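3.2 Household interviews

Interviews were carried out in October in two towns, Skutmont and Tritcombe, by the first author and Laurinda Amaral. We approached 155 households from the water utility's billing list and 70 agreed to take part. Each interview was held in the home and covered laundry, dishwashing, bathing and hand washing. We asked people what they used, where they kept it, and what they did with it when it got too small or too thin to be useful.

Most participants had a clear preference between bar and liquid soap and could say when it had started. For many it went back to the house they grew up in. Several of those who had switched to liquid soap gave the same complaint about bars, that they went soft at the sink and left a film on the counter. Those who stayed with bars talked more about cost, and about packaging going into the garbage.

The complaint about softening led us to add a question on how the bar was stored. Answers fell into three groups: left directly on the counter or tub ledge, kept in a closed dish with a solid base, or kept in a dish with slots or ridges. Figure 2 shows a bar and a slotted dish.
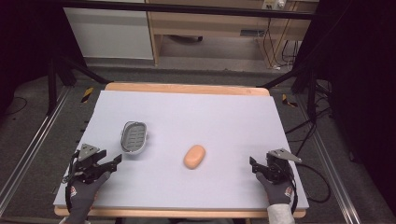
Figure 2. Rounded bar of soap and oval plastic soap dish with drainage slots.

3.3 Use diaries

Six of the households agreed to keep a diary of their soap use. They were given a printed booklet with a page for each day and asked to note when a new bar was opened, when an old one was thrown out or joined to another, and who in the house had used it. Arnaldo Salgado designed the booklet after an earlier version, tested with colleagues, proved too long to fill in at the end of a working day.

Compliance was uneven. The diaries were strongest on weekday evenings and weakest on weekends, when people were away or had visitors. One participant in Tritcombe filled in the whole week every Friday from memory, and we have treated that diary as an interview response in the analysis. Entries by children were kept where the handwriting could be read.

We had expected the diaries to show a steady rate of use in each home. They showed a more broken pattern – a bar might last well until guests came, or until it was moved from the bathroom to the laundry tub and used up on collars and cuffs. Moving a bar between rooms was common, and it was rarely mentioned in the interviews.
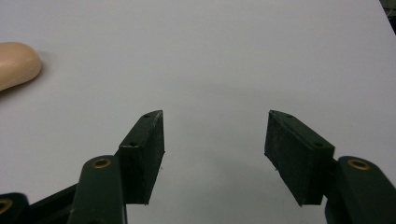
The practice matters for how consumption is estimated. Surveys in this area usually ask how many bars a household buys in a month and divide by the number of people. If the same bar serves for hands, then for bathing, then for clothes, a figure arrived at this way says little about hand washing on its own. We return to this point in Section 5.

Two further limits should be noted. Skutmont has hard water and Tritcombe does not, and we did not measure hardness at the tap. Participants in Skutmont often blamed the water for poor lather, but we have only their word for it. The sample also leans toward owner-occupied houses – renters were less likely to appear on the billing list under their own names.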